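October, second entry, started 6 p.m. and finished when the furnace let me

Lot 6 came out of the wet bench with haze again. Same crescent, same side, same four slots at the back of the cassette. Anil Thevar says it's the rinse. Anil has said it's the rinse about every problem since he got here, so one of these days he'll be right and we'll have to buy him lunch.

What I did:

- Ran 30 dummy wafers through the Tireck bench with the standard clean, no changes
- Swapped the cassette front to back halfway through
- Particle count on everything after dry

The crescent stayed with the back slots and didn't follow the cassette. Worst wafer read 3,332 adders, on a bench whose limit is posted on the wall in large friendly type and is nowhere near that. The front slots were fine. Annoyingly fine.

Delia Pascu thinks the back spray bar is low on flow. I pulled the log and the flow reading is perfectly steady, to the decimal, for the whole run – a little too steady for my taste. I've seen that sensor report healthy flow with the valve shut.

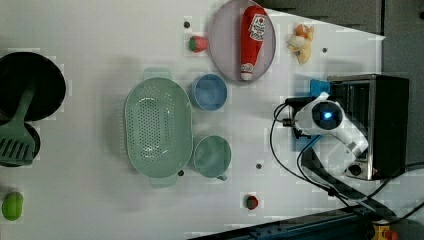

Keerthana Amin lent me the clamp-on meter from the Nindness line on the condition that it comes back with its cable this time. Readings at the back bar were lower than the front on all 3 tries. So Delia gets the point, Anil gets half of one (it is, technically, the rinse), and I get to write up the sensor.

Bar is out and soaking. Two nozzles looked crusty, the rest I couldn't tell under the bench light. Javiera Zapata wants them under the scope before anyone pokes at them with a wire. She looked at me while saying it.

To do:

- Scope the nozzles, save the pictures in the lot folder and NOT on the desktop
- Ask Bezerra for a quote on a new bar. Last quote had a typo in our favor, which they caught
- Rerun dummies, back slots only
- Hold lots 7 and 8 until then. Areeba Cheema has been told and took it about as well as you'd expect
- Return meter. With cable

Drain valve on the bench still sticks – separate problem, old friend.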